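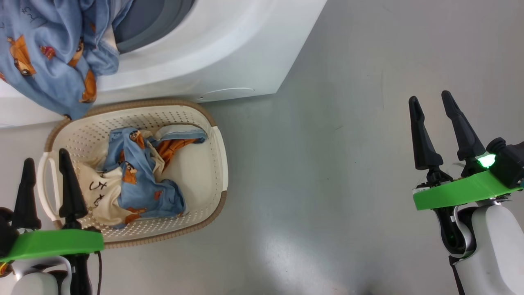
So the Grison kit. I said I'd write this up two weeks ago and didn't, so it's going up now in whatever state it's in. Short version for people who only want the short version -- I like it, I'd buy the grippers again, I would not pay for the service plan again. Long version is laundry, because laundry is what I've been doing with it. Front loader, perforated basket on the floor, the light blue stuff with the brown cartoon animals on it that everybody in the comments has been asking about. Two arms, one gripper each, black tapered fingers on the green plates. Those plates come in the box by the way, that's their green, you don't get to pick.

Ordered in February. Price was 768 for the pair of grippers with plates and cables, arms not included, which the product page says but says it pretty far down. Bjarke Norðdahl emailed me after the last post to say he missed that line completely and had to go arm shopping afterward. Read the page, people.

Setup. Mounting took me an evening. The plates fit my arms with no drilling, four screws a side, and one of the screws in my bag was the wrong length. Wrote to Oltavano (they're the reseller here, Grison doesn't sell direct) and got a reply from Signe Thoroddsen the same afternoon, new bag of screws in the mail a few days later. Good service, no complaints. The manual is another story. Page on calibration has you close the fingers before you zero them and then the page after says never do that. I went with the second page.

Cables -- thin, black, come off the plate and run down the arm. Too much slack when the arm is low. I've got mine taped now and I'd want a clip in the box at this price. Basket work means both wrists are down near the floor most of the time so anything dangling is going to find something to catch on. Mine found the basket handle. Twice.

Ok the grip itself. This is the good part. I came from the old Werkavus fingers, the wide flat ones, and those were hopeless on cloth. Fine on a box, fine on a bottle, but a T-shirt they just sort of pushed around. The tapered ones get in under a fold and come up with one layer, or sometimes two, and I'll take two. Thin cotton is great. Towels okay. Fleece is bad, it slides out when the arm speeds up, and raising the force setting only helped a little. Socks I've given up on.

Pulling things out of the drum is harder than picking them up from the basket, no suprise there. The door gasket grabs at everything. What works for me is one arm pulling slow and straight out, and letting the cloth hang down the front of the machine before going for a second grip lower down. If you try to do it in a single pull the thing stretches, the gripper faults, and you're standing there pressing reset. My best setting for that was 10 percent speed on the pull and then whatever you like for the drop.

I kept a tally for one afternoon, because Ingvild Öberg bet me it wouldn't beat half. 93 picks out of the basket, same clothes over and over, me dumping them back in each time. Nearly 10 of those I'd call a real miss, where it came up with nothing at all. Argue about the rest if you want, some were two things at once. She owes me a lunch.

Status light is on the wrist and glows green when it's happy. It's bright. With the room lights off you can read by it. There's supposed to be a dim setting in the software and I cant find it, Grison's forum says next update.

The service plan. It's called Care+ and you get it through Oltavano, and what I got out of it was one video call and a PDF. The call was with Esben Bundgaard who knew the product very well and fixed my force curve in minutes, so fine, but I think he'd have done it by email anyway. Rest of the plan is a yearly finger swap, and the fingers unscrew, and you can buy fingers. So skip it. Unless you're running these all day in a shop, then maybe.

Few people asked how it compares to the Hafþórsson. Haven't had one here. Borghild Solberg has, she does hotel linens with hers, and she told me it's stronger and a lot louder and wouldn't go near baby clothes with it. That's secondhand so weigh it how you like.

Still to do -- folding. I've tried it on the floor next to the basket and it's a mess, the fingers are fine but my placement isn't, need a proper table at a proper height. Also want to try the softer finger pads, they're backordered until who knows when. If you've got a set, tell me in the comments if they hold fleece.

Settings file is on the downloads page, the one marked 6/4/23. Don't use the older one, the left arm offset is wrong in it.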